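Hurnow Shared Workrooms
Minutes of the users' meeting
Monday, November 30, 2020, ground floor workroom

Present: 8 members. Apologies: 3.

1. Minutes of the last meeting
Accepted with one correction. The shelving order was placed with Parnix in June and had been entered under the wrong supplier.

2. Heating
The timer has been reset. Members who work late should use the override switch by the door and turn it off again when leaving.

3. Storage
Parnix has delivered the second set of shelves. Two brackets were missing and have been requested. Until they arrive, boxes stay in the hallway, on the left side only.

4. Budget
A balance of 377 was reported in the equipment fund. The meeting agreed to spend up to 300 on the items under 5. A quote from Ikside for floor paint was put off to the next meeting.

5. Workroom floor and desks
Cables were discussed at length. Power strips are being left on the concrete and long leads run loose across the walking area.

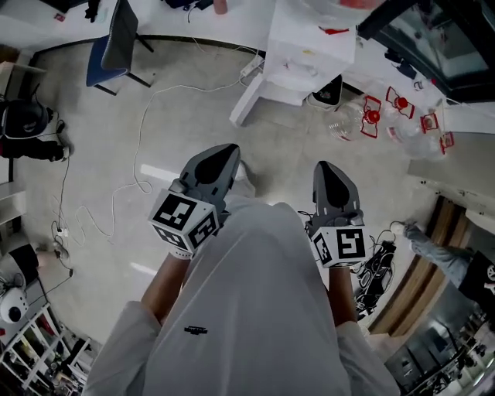
Agreed that strips will be fixed to the undersides of the desks where the lead is long enough to reach. Leads that have to cross the floor will go under a rubber cover. Spare length is to be coiled and tied.

Chairs go back under the desks at the end of the day. Small items left on desk tops overnight will be put in the tray by the sink. One member asked for a second tray. Agreed.

Onyshchenko Electrical will be asked to price two more wall outlets. No work to be ordered before the price is circulated.

6. Other business
The key to the rear door is sticking. A new one will be cut.
Kitchen rota to be posted again, as the old copy has faded.

Date of next meeting to be sent out by email.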